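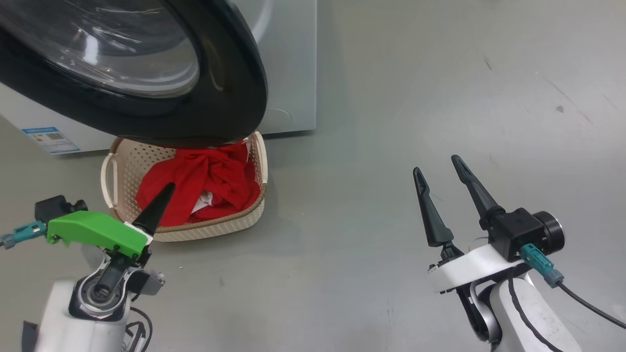
Laundry task: the left gripper at the basket, with the washer door open.

Budget for spare grippers

Our plan for next year is almost ready, and the largest open question is the fingers. Senyo Abugri asked two suppliers for a price. Kuster offers a set of 9 pairs for 3,790 dollars, with delivery in December. Avent is cheaper per pair, but it wants a minimum order of 200, and this is too much for a group of our size.

Naa Asante proposes to print the housings in our own workshop and to buy only the motors and cables -- I support this. Please send your wishes for the equipment list to Drahomíra Kuruc before 16/07/2020. Late wishes go to the next round.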